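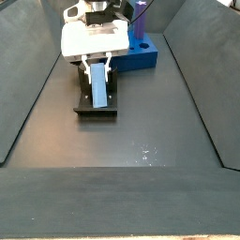 Peg work: a light blue block in the gripper, one end in the black tray.

23/12/2020

CHORES WATCH - can it put the toys away yet?

Short one this time, printer wants it by tonight. The question we get more than any other from readers is still the same. When can I have one at home, and will it tidy up. Answer this winter: not yet, but the small stuff is moving.

Small stuff meaning pegs in holes. Sounds daft until you think what a kitchen is made of. Plug in socket, lid on jar, cutlery in the right slot of the drawer, key in the back door. Nearly all of it is one shape going into another shape with not much room to spare. Same on the shop floor - Norero have been packing fittings into trays by hand for years and would love to stop. They lent us their bench figures in May and we have been sitting on them since, sorry.

The numbers, for those who like them. 3905 tries over the summer, all on plain blocks going into plain slots. Of the last 1000, 300 had to be done again. Most of those were the block going in at a slant and jamming, which anybody who has watched a toddler will recognise. A person on the same bench hardly ever misses, and takes a couple of seconds over it. The machine takes 38 on a good go.

So slow, and wrong quite often. But it keeps going all night and doesn't need the radio on.

What about laundry? No. Omuven showed a towel folder at the spring meeting and it did fold the towel, one towel, same towel, laid flat for it first. Socks are a long way off. Washing up - the Bogdan project is having a go at loading a rack with plastic plates and says it will move to china next year. We would keep the good plates out of it.

Dusting and wiping are further on than you'd think, as a smear of cleaner in the wrong place does no harm. Anything where a miss means breakage is much futher back. Rule of thumb from the Zilau open evening, and a decent one: if you'd let a six year old do it unsupervised, a machine might manage in a few years.

Stars and crosses are the next hurdle for the peg people. A round peg doesn't care which way it's turned. A cross does, it has to be lined up all the way round before it will drop, and the last few degrees seem to be where everyone gets stuck.
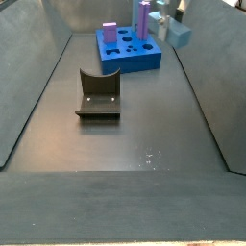
Would a machine like this be any use in a small workshop now?

Only if you have one dull job that never changes, parts that always turn up in the same place, and somebody nearby to clear a jam. For mixed work a person is still cheaper and far quicker.

More on prices in the next issue, we have asked three suppliers and had one reply. Norero are also after people to try sorting the same trays by hand so there is a fairer comparision - an hour or so of your time, tea provided, leave your name at the desk. Zilau open evening will run again in the new year, date to follow when the hall gets back to us.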